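Stotard Business Supply
Receiving and Pre-Issue Inspection Checklist: Laptop Power Adapters, Monitor Arms and USB Hubs
Checked 24 December 2023

Scope
Applies to mixed pallets from Bultow and to returned loan stock. Docking stations are covered on a separate sheet. Complete one copy per delivery. Mark each line Pass, Fail or N/A and enter a comment for every Fail.

Section A – Packaging and paperwork

A1. Carton count matches delivery note. Pass.
A2. No crushed corners, punctures or water staining. Fail. Comment: 2 cartons of monitor arms crushed at the lower edge. Contents opened and checked under Section C.
A3. Part numbers on label match purchase order. Pass. Comment: the Bultow label now prints the revision letter after the part number. Enter it in the stock record.
A4. Safety leaflet present in each retail box. Pass.
A5. Seals intact. Pass, except the cartons listed at A2.

Section B – Power adapters

B1. Rating plate legible, with input voltage, output voltage and output current shown. Pass.
B2. Output rating matches the laptop model on the issue list. Fail. Comment: 7 adapters in the returned stock are the lower-wattage version. They fit the same port and will charge slowly or not at all under load. Tagged and moved to the hold shelf.
B3. Case free of cracks, swelling and discoloration. Pass.
B4. Strain relief firm at both ends of the DC cable. Fail. Comment: one returned unit has exposed shielding at the connector. Scrapped. Do not tape and reissue.
B5. AC cord is grounded where the adapter requires it. Pass.
B6. No excess heat after the timed load test. Pass. Comment: adapters were spaced apart on the bench. Stacked units give a false high reading, as noted in the October check.

The load test is run with the adapter lying flat and the cable fully uncoiled. Readings taken with a coiled cable are not accepted and the line must be repeated.
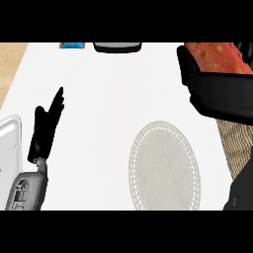
Record the surface temperature at the center of the case, then at the DC plug. If the two readings are taken by different people, both initial the sheet. An adapter that shuts down during the test is a Fail even if it recovers after being unplugged.

Section C – Monitor arms

C1. Clamp plate flat, with rubber pad attached. Pass.
C2. Clamp screw turns freely over its full length. Pass.
C3. Gas spring holds at mid-height with the test weight fitted. Fail. Comment: one arm from the crushed cartons drifts down slowly. Adjusting the tension screw made no difference. Returned to Bultow under the delivery claim.
C4. Mounting screws present, correct length, bagged. Pass. Comment: 8 screws per bag, four of each length. Older bags held four in total. Both are acceptable if the short set is included.
C5. Cable clips present. N/A for the short arm.
C6. Tension warning label fixed to the lower arm. Pass.

Caution: the spring is under load as shipped. Do not cut the retaining strap until the arm is clamped to a desk edge.

Section D – USB hubs

D1. All ports detected by the test laptop. Pass.
D2. Connectors seat fully and do not rock. Pass.
D3. Hub stays connected while the cable is moved at the plug. Fail. Comment: 9 returned Ivon hubs drop out when the cable is flexed. Same batch code on all of them. Batch blocked in the stock system.
D4. Powered hubs supplied with their own adapter. Pass.
D5. Port labels readable. Pass.

Section E – Storage and issue

E1. Hold shelf separate from issue shelf and labeled. Pass.
E2. Aisle to the electrical panel clear. Fail. Comment: flattened cartons left in front of the panel. Removed during the inspection.
E3. Asset tags clear of vents and rating plates. Pass. Comment: the smaller tag size fits the hubs – use it for all new issues.
E4. Damaged items logged for recycling. Pass. Comment: collection by Ziółkowski is booked. Adapters and cables go in separate bins.

Open items
B2: confirm which laptops were issued with the lower-wattage adapter.
C3: credit note from Bultow.
D3: replacement or refund for the blocked Ivon batch.

Result: delivery accepted with exceptions. Returned stock on hold until B2 and D3 are closed.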